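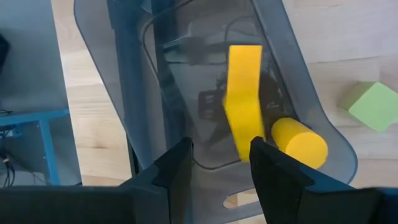
Lachlan Hinds runs demonstration collection at Koveck, where the current assignment is sorting foam blocks into plastic containers under remote control. He came to the work from machine maintenance and talks about it mostly in terms of rejected recordings.

"The recording is the product," he said when we spoke on 4 Aug 2022. "If the operator makes a good pick but hesitates over it for four seconds, the policy learns to hesitate."

Koveck's current block set stands at 1244 recorded demonstrations. Hinds has kept 802 of them. Most of the rejected ones ended with the block in the correct place. They were dropped for pauses, for regrasps, or because the operator corrected the wrist angle after the fingers had already started to close.

The operator holds a leader arm in each hand, and the follower arms on the table copy the joint positions. There is no force feedback in the present setup. Hinds considers that the main limitation.

"You feel nothing through the leader. With foam you can over-close and get away with it, the block compresses and the grasp holds. Then someone moves the same habit to a rigid part and the motor current goes up and the arm faults. So we train people to watch the finger gap and stop on contact."

Camera placement took longer to settle than the control software. A fixed view gives the position of both arms relative to the blocks, but the fingers often cover the object at the moment of the grasp. The wrist view keeps the object visible until late in the approach. Both streams are saved with the joint positions under a common clock. A session in December was lost to a clock offset between the two, and the logger now refuses to start until the offset has been checked.
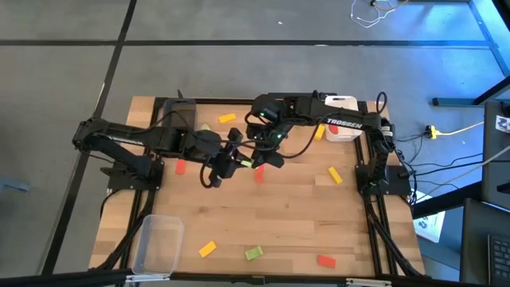

*Two-arm workspace with blocks. The left gripper holds a green block.*

Handing a block from one arm to the other is the hardest motion to teach. Both grippers have to share a small volume near the middle of the table, and the giving side must not open early.

"New operators release when the other fingers arrive," Hinds said. "They should release when the other fingers have closed. On the joint plot you can see the difference clearly. On video it's harder."

Koveck tried hand guiding before it moved to remote control, using a package from Jovano. The operator pushed the arm itself through the motion. Joint data was clean, but the operator's hands appeared in nearly every camera frame, and a policy trained on those images performed poorly once the hands were gone. Hinds still uses the method for fixed waypoints, such as a park position.

His next change is to the instructions. Operators at Farina, the partner site, were told to place blocks in any order, and the resulting data showed 2 distinct habits: nearest block first, or one color at a time. The trained policy switched between them partway through a run. The revised sheet, written with Drandach, names the order before each recording begins.

Asked what he would measure if he could add one channel, Hinds said fingertip pressure, at the same rate as the joints.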